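Hilo rápido sobre camisetas, que mañana salimos para Flinitholm y todavía hay ropa por todos lados.

Rafail Andreadis me pregunta cómo las doblo para que quepan en la mochila. Pues va, sin ciencia.

Primero: mesa grande y algo encima. Yo plástico negro, el de siempre. Resbala un poco pero la tela se estira bien con la mano.

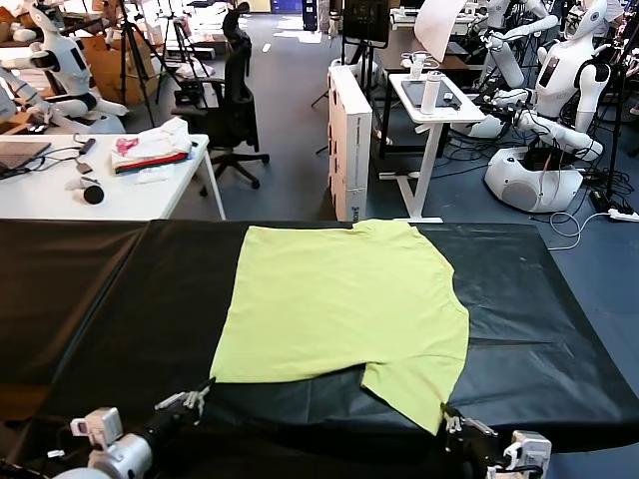
La amarilla verdosa, extendida. Manga corta, un lujo de doblar.

Cuello arriba, mangas abiertas. Alisar desde el centro hacia fuera - nunca al reves, que se hacen bolsas.

Luego un lado hacia dentro, manga atrás. El otro igual. Y en tres de abajo arriba. Ya.

Las de algodón gordo (las de Prunlow, por ejemplo) mejor en dos, en tres quedan como un ladrillo.

Me preguntan por enrollar. Enrollo solo pijamas y calcetines. En la bolsa Jirnerham me entran hasta 10 camisetas dobladas, enrolladas menos. Probado en noviembre, cabreo incluido.

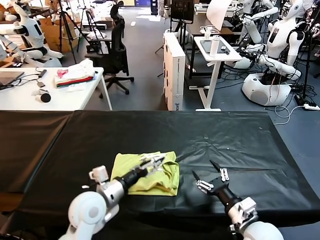
Última modificación: 08/03/2024

Hecha un gurruño no se dobla nada, eh. Se coge por los hombros, una sacudida y a estirar otra vez. Tardas menos que peleandote con las arrugas una a una.

Plancha no llevo. Si llega arrugada la cuelgo en el baño mientras me ducho y tan pancha.

Orden en la mochila: pantalones al fondo, camisetas de canto, chubasquero arriba del todo. De canto se ven todas y no hay que sacar media maleta pa encontrar una.

Me falta la pila roja y verde, esa va mañana. Lo de los zapatos os lo cuento otro día, me voy a cenar.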